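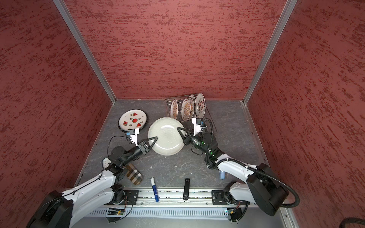 Decorated plates: wire rack or dishwasher?

ivaiwasaki
My aunt has passed on her souvenir plates, the kind with pictures and tiny writing that I'm supposed to be proud of. They've been on a wall since before I could drive. Now I want to eat toast off them. Hand wash and rack, or can they take the machine?

leiva_n
Hand wash. I put two through the dishwasher in November and the writing came out looking like an eye test.

prullis40
Depends how they were decorated. If you can feel the design with a fingernail, it's on top of the glaze and it will wear. If it's smooth all over, run it and stop worrying. Mine go in weekly.

leiva_n
Mine were smooth.

prullis40
Then your detergent is paint stripper.

WaiKitTu
Before anybody eats toast: old decorative plates aren't always meant for food. Look at the back. If it says display only, believe it.

ivaiwasaki
The back says "Hnatiuk" and has a price sticker I can't get off. No instructions.

Vangelis F
Cooking oil on the sticker, leave it overnight. For drying, use a wire rack and keep a gap between plates so the rims don't knock. I paid 40 dollars for a Sulero rack and it's a bent coat hanger with ambitions.

prullis40
You can dry them with a towel for free.

Vangelis F
You can also drop them with a towel for free. Ask me how many I have left.

leiva_n
Plain white ones for every day, fancy ones back on the wall. A big white plate holds more toast anyway.

ivaiwasaki
The aunt visits. She will check the wall.

WaiKitTu
So that's settled, wall it is.

ivaiwasaki
Sticker is soaking. Still want the toast.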